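Can a machine tidy a table yet?

I've been asked this three times since March, mostly by people who are sick of doing it themselves. My brother-in-law sent me a clip of a robot folding shirts and wanted to know if he should stop buying an ironing board.

I spent four years at Paltex, where we had a packing arm that could shift 175 cartons an hour and stopped dead if one arrived sideways. Cartons are easy. A dining table with a bottle, a sweet wrapper and some nail clippers on it is much harder, as each thing wants a different grip.
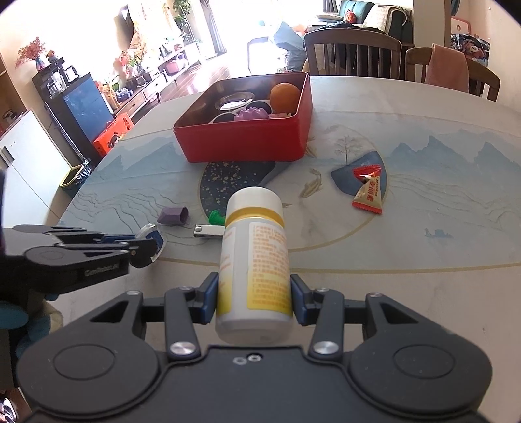

So could you buy something today that clears up after the family? You can buy a machine that vacuums and one that washes plates, but for picking up odds and ends and putting them away, I wouldn't spend money yet.

Illia Kravchuk, who I used to share a bench with, is more hopeful. He's at Mestow now and reckons the hands are good enough and the trouble is practice. A person has handled a bottle over 3,000 times before they leave school. His view is that you show the machine enough ordinary tidying and it picks up the habit.

I half agree. Picking up a bottle by its sides is fine. Putting things away in a tin is where I have doubts – sunglasses lie across everything, round things roll, and a soft-looking item at the bottom gives the fingers nothing firm to close on.

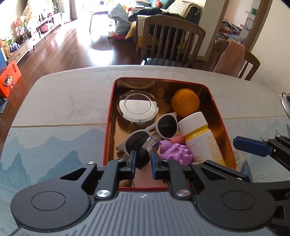 What I'd want before paying

Fifty household objects, none of them seen before, put away with no one stepping in. Akbari quoted 107 seconds for a much smaller job on their stand, and I could have done the washing up in that. I don't mind slow if it works while I'm out. I do mind coming home to a broken pair of glasses.

The Fastness people say shop floors first, homes later. Probably right.

Recent posts
Why the packing arm hated Tuesdays' tape
Robot mowers, second summer
Descaling the kettle, again

This site uses cookies. By carrying on reading you agree to our use of them.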